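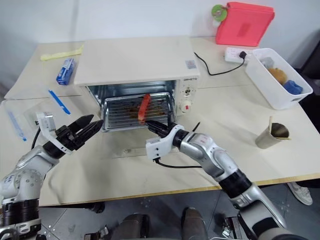 What is a toaster oven?

A toaster oven is a small electric oven, made to stand on a counter or table, that toasts bread and also bakes, broils and reheats small amounts of food.

Toaster oven

A toaster oven is a kitchen appliance with a front door, a removable wire rack and electric heating elements placed above and below the rack. It is larger than a pop-up toaster and smaller than a built-in oven. Most models plug into an ordinary household outlet and need no installation.

Construction

The body is usually sheet steel with a painted or brushed finish. The inside is lined with bare or coated metal, which reflects heat back toward the food. The door is commonly glass, hinged at the bottom, and on many models a hook or link pulls the rack forward as the door opens. A crumb tray slides in under the lower elements.

The elements are of three main kinds. Quartz tubes heat up within seconds and glow orange. Metal-sheathed rods take longer to warm but stand up better to knocks and spills. Halogen lamps are used in a few models. Small ovens draw as little as 500 watts, while many household models draw more than 1,000 watts.

Controls

Simple toaster ovens have a mechanical timer and either a thermostat or a switch that selects the upper elements, the lower elements or both. The timer is wound by turning a knob and rings a bell when it runs out. On many cheaper models, times under five minutes are set by turning the knob well past the mark and then back, as the spring does not catch reliably otherwise. Electronic models have a display and preset programs.

Convection models add a fan behind the rear or side wall. The moving air browns food more evenly and shortens cooking times.

Use

Common uses are toast, open sandwiches, frozen pizza, baked potatoes, sausages and leftovers. Because the elements are close to the food, the top browns sooner than it would in a full-size oven. Recipes written for a large oven are often adapted by lowering the temperature or by covering the dish with foil partway through. Foil should not touch the elements or cover the crumb tray unless the manual allows it.

Toasting in a toaster oven is slower than in a pop-up toaster, and the first batch takes longer than those that follow. The bread also tends to dry out more.

Cleaning and safety

Crumbs and grease are the usual cause of smoke. The crumb tray is emptied after the oven has cooled, and the rack is washed in warm soapy water. Brown stains on the rack are mostly baked-on fat and can be loosened by soaking. Steel wool can leave fragments that short an element, so a nylon pad is preferred.

The outer surfaces get hot in use. Manufacturers specify a clear space at the sides, back and top, and the appliance should not be run under a curtain or a low shelf.

See also: Broiling; Convection oven; Crumb tray; Pop-up toaster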